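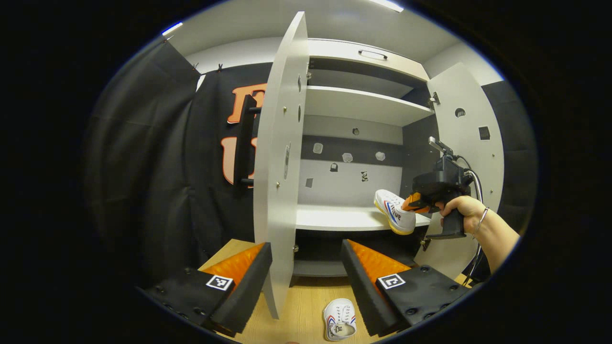 How a Cabinet Works

A cabinet is a box with a front that opens. The box part is called the carcass. It has two sides, a top, a bottom and a back. Everything else is fastened to the carcass.

Shelves

A shelf divides the space inside into compartments. A compartment is the space between one shelf and the next. Low, flat things such as sandals fit in a short compartment. Rain boots need a tall one.

A shelf has to hold up its load without bending. The bend in a loaded shelf is called sag. A long shelf sags more than a short one made from the same board. Thickness matters too: if you double the thickness of a board, it becomes eight times as stiff.

The load is the weight of everything on the shelf. Suppose one child's shoe weighs 100 grams. Four of them weigh 400 grams, and six weigh 600 grams. A pair of adult winter boots can weigh more than all six.

Doors and hinges

A hinge is a joint that lets a door swing. One half is fixed to the carcass and the other half to the door. A cabinet door usually has at least two hinges, one near the top and one near the bottom. A single hinge in the middle would let the door twist.

The handle goes on the side of the door away from the hinges. To test why, push a door open near its handle with one finger. Then push it close to the hinges. The second push is much harder. The distance from the hinge to your finger is called the lever arm. A longer lever arm needs less force.

Drawers

A drawer is an open box that slides. It moves in a straight line, while a door moves in part of a circle. Small things such as laces, brushes and tins of polish are easier to find in a drawer, where you look down on them from above.

Putting shoes away

1. Knock off loose dirt outdoors.
2. Let wet shoes dry first. Damp air in a closed cabinet helps mold grow.
3. Set the two shoes of a pair side by side, heels to the back.
4. Put heavy boots at the bottom. Weight low down makes a cabinet harder to tip.
5. Check that nothing sticks out past the shelf, then close the doors.

Words to know

Carcass: the box of a cabinet.
Load: the weight a shelf carries.
Sag: the downward bend of a shelf.
Lever arm: the distance from a hinge to the place where you push.

Text by Vaida Mägi. Checked by Liis Toom.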